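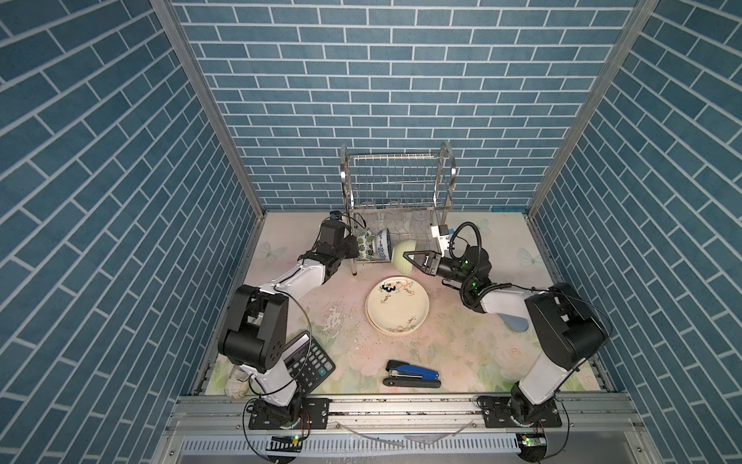 Dish rack at the back, glasses on the lower tier.

**October, offline wallet bench, Jelorus build**

Started 8:40. Goal was to close out the double-spend window on the stored-value cards before Irfan freezes the ledger schema. Same setup as last time: two merchant terminals, one settlement node, network pulled by hand at the switch. Terminals are on the Zurkard firmware with logging turned up to full.

Ran 300 offline payments between a cloned card and its original. The counter check on the terminal caught the clone every time the two cards hit the same terminal. When they hit different terminals, both payments went through and the conflict only showed up at sync. This is what the model predicts, so no surprise, but we did not have it in writing until now.

Things changed since the last entry:

- Offline cap per card lowered from 1088 to 300 units. Teguh wanted it lower still. Left at 300 until the merchant fee table is settled.
- Sync now sends the oldest record first. Before, it sent whatever was on top of the queue and the node had to sort.
- Clock drift allowance is 4 minutes. Anything past that goes to manual review.

The oldest-first change broke one case. If a terminal loses power in the middle of a sync, it comes back up and resends a batch the node already has. The node rejects the batch as a replay and marks the merchant's whole day as suspect. Wrong behavior – a resend with matching hashes should be accepted silently. Filed it against the node, not the terminal. Herman thinks the terminal should ask for the last accepted sequence number first. That would fix it too, at the price of one more round trip on a bad line. Undecided.

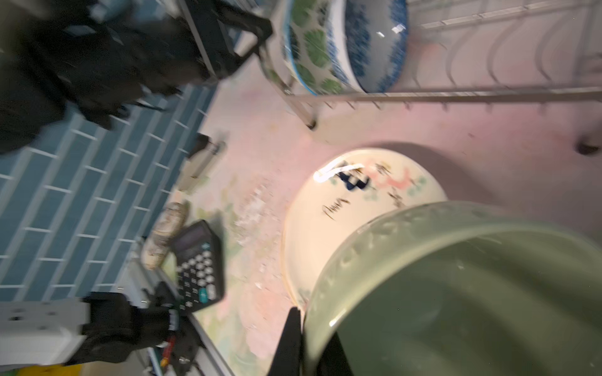

Green bowl with the raised band at the rim, painted plate behind.

Afternoon was all issuance accounting. The test float on the node did not match the sum of card balances after the second sync. Difference was 95 units. Spent too long looking at rounding before finding that refunds issued offline were booked as new issuance and then not netted against the original payment. So the float grew with every refund.

Fix is in Ridwan's branch. Refunds now carry the ID of the payment they reverse, and the node will not post one without it. Reran the set, and float and balances agree to the unit. Have not tested partial refunds. Hidayat terminals can issue those and ours can't, so this needs a borrowed log file or a stub.

Roscoe asked again for the settlement report in the Kaltevport format. The fields map across except for holding time, which we don't record per unit. Told him we can give time since last sync per card. He is checking if this is enough for the demurrage calculation. I doubt it – cards that sync often would look like they never hold anything.
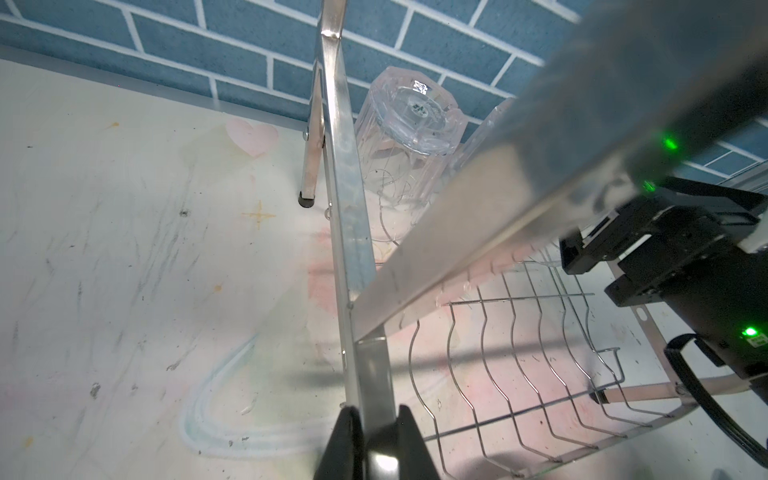

Who takes the loss when the same balance is spent at two offline terminals?

The issuer does, up to the offline cap. Both merchants are paid at sync, the card is blocked, and the second payment is posted to the loss account under the card's ID.

Open for the next session:

1. Partial refunds, with stub.
2. Resend after power loss. Choose between hash match and sequence query.
3. Blocked-card list size on the terminal. Memory was at around 95 percent with the full list loaded.
4. Irfan to confirm the freeze date can slip if item 2 goes to the terminal side.

Logs are on the shared drive under the Jelorus folder, second run only. The first run has the old cap in its header and should not be used.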